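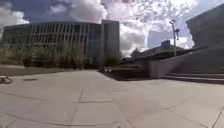
I'm hoping somebody here knows more than I do about how our city handles permits for public gatherings, because I've been going in circles with it since January. I belong to a small neighborhood group in Ustden, and we'd like to hold a memorial evening for the people who lost their homes in the Vidimari flood, with a few speakers, some music, and a moment of quiet at the end. We have our hearts set on the big paved plaza, the one with the large pale gray slabs and the long curved building on the left, and we expect around 217 people if the weather is kind. The trouble is that the city clerk's office told me we need a police notice, the police desk told me we need a city permit, and a very nice man on the phone told me we need neither if we don't use loudspeakers. We do want to use loudspeakers! My mother is one of the speakers and she has a voice like a teacup. Who has the last word on this, and does it make a difference that one of our speakers is on the city council and may say something about the flood money? I'd hate to get her in trouble, or us. Thank you so much for reading all this, I know it's long.
Iolo Gwynne

Hello Iolo, and what a lovely thing to be doing. I went through the same business two years ago with a candlelight walk, so let me tell you how it went for us, and please check it against the current forms as they do like to change them. The city gives the permit and the police get a copy. You file with the clerk, second window, and you ask for the assembly form and the sound form together. They're two separate sheets, and if you only ask for one, they'll only give you one (this cost me a whole extra trip on the bus). The clerk stamps both and sends a copy over to the police, who then call you about where people will come in and where they'll leave. Ours was a sergeant who was very pleasant about it and mainly wanted a phone number that would be answered on the night.

File at least 13 working days ahead. I'd give it longer if you can, especially with that many people coming. The sound form asks for an end time, and we put 9:30 in the evening and had no trouble at all. As for your council member, she can speak like anybody else. What you want to avoid is putting her party's name or logo on the flyer, or a donation box for a campaign, because then they treat it as a political rally and there's a different form and a deposit. If she talks about the flood money in her own words, I can't see that being a problem, but I'd mention her on the form under "speakers" so it doesn't come as a surprise to anyone. I hope your mother gets a good microphone. Do write back and say how it goes.
Alaric Lyons

you dont need the police for anything under 500 people, my cousin did a thing in Noltberg and just showed up

Noltberg is a different city with its own rules, so I wouldn't go by that one, friend, though I'm glad it went well for your cousin. Alaric has it right as far as I know. One small thing to add, Iolo: if the clerk sends you back to the police desk again, ask politely for section 132 of the city code, the part on public spaces. It says the clerk has to accept the form and pass it along. I had it printed out in my purse and never needed to unfold it. Also ask about electricity while you're there. There may be an outlet you can use, but it has to be switched on for you, and that request goes on the back of the sound form where it's easy to miss.
Đorđević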